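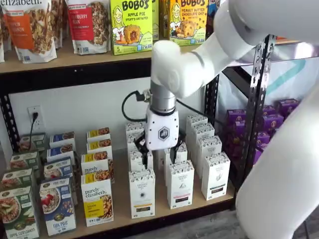
Friday open day at Valdebenito: granola, tea and a very long stocktake chat

I'd been meaning to get to the Valdebenito open day for ages and finally made it last Friday, with a thermos, a notebook and no breakfast in me (a mistake, given what was coming). It's an hour on the bus and then a bit of a walk past the tile place, but there's a sign on the gate and the kettle was already on when I got in.

The day is meant for people who run small shops or pantries, and the whole thing is about shelves. How you fill them, what goes next to what, how you stop the back row going stale. I run the snack counter at our community centre, so this is my idea of a good time!

The breakfast bay was my favourite. Black slotted steel uprights with tan particleboard for the shelf, which I was pleased to see because it's exactly what we've got at home in the garage. Purely Elizabeth granola was up top, and I spotted a Pumpkin Cinnamon and a Cranberry one. You can see the clusters through the bag, and I do think that sells it. Beside those were the Bobo's boxes, the Apple Pie Stuff'd Oat Bites in a lime green you could find in the dark, and Peanut Butter Chocolate Chip in a yellowy orange. Boxed teas go on the lower shelf.

Emlyn Gronow did the talk on this bay and he has opinions. He likes bags and boxes on the same board, bags at one end, so the boxes give them something to lean towards. I asked whether tea should really be that low down and he said tea people will bend for tea. Fair enough – I would.

We then got onto labels. He reckons colour does most of the work and flavour names come second, and he had us all shut our eyes and say which box we remembered. Mine was the green one. So was everybody's, apart from a lady from a school canteen who said "the smiley woman", and she's on both of them.

After that Zaid Zoubi took us through the stock list, 339 lines of it on a printout that went right across the bench. Of those, 60 are breakfast and hot drinks. He writes the best-before month on a strip of tape on the board edge when he fills a bay at his own shop, and I've pinched that idea already. February is his big clear-out, if you're wondering.

Lunch was soup. Good soup, not enough bread.

A few notes if you're going to the next one. Parking is round the back by the blue doors, get there before 9 if you want a spot, and wear a jumper. The printouts are free but they run out, so grab one on your way in. I came home and moved all our teas down a shelf, and my knees have been complaining ever since.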